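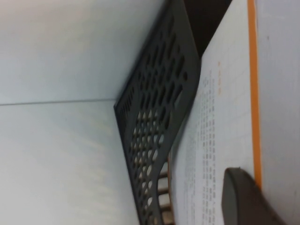
Protokoll der Sitzung des Arbeitskreises Wanderreisen
Freitag, 17 Uhr, Besprechungsraum im Erdgeschoss
Anwesend: 11 Mitglieder, die Beschlussfähigkeit ist gegeben.

TOP 1 Protokoll der letzten Sitzung
Ohne Änderungen genehmigt.

TOP 2 Saisonrückblick
Die Hüttentour Kostness hatte 686 Übernachtungen. Die Tagestouren ab Brinine waren im Frühjahr schlecht gebucht, im Herbst besser. Mehrere Gäste haben bemängelt, dass der Abholpunkt am Bahnhof nicht ausgeschildert ist. Die Geschäftsstelle klärt mit der Gemeinde, ob dort ein Schild stehen darf.

TOP 3 Neue Tour Kellus
Vorgestellt wurde eine Rundtour über drei Tage mit zwei Übernachtungen in Kellus. Der zweite Tag ist lang und hat 300 Höhenmeter mehr als bisher angenommen. Diskutiert wurde, ob das Gepäck gefahren werden soll. Die Mehrheit ist dafür – der Preis muss dann neu gerechnet werden.
Beschluss: Die Tour kommt ins Programm, vorerst mit zwei Terminen. Eine Gegenstimme, keine Enthaltung.

TOP 4 Transfer
Das Angebot von Kaewkla Reisen liegt vor. Offen sind die Stornofristen und die Mitnahme von Fahrrädern. Vertagt, bis eine schriftliche Antwort da ist.

TOP 5 Verschiedenes
Die Leihstöcke müssen durchgesehen werden, bei einigen fehlen die Teller. Die Texte für das neue Programmheft sind bis Ende Februar abzugeben – auch die Packlisten.

Ende der Sitzung: 18.45 Uhr

Diese Website verwendet Cookies. Mit der weiteren Nutzung stimmen Sie dem zu. Einverstanden

Kontakt | Impressum | Datenschutz | Nach oben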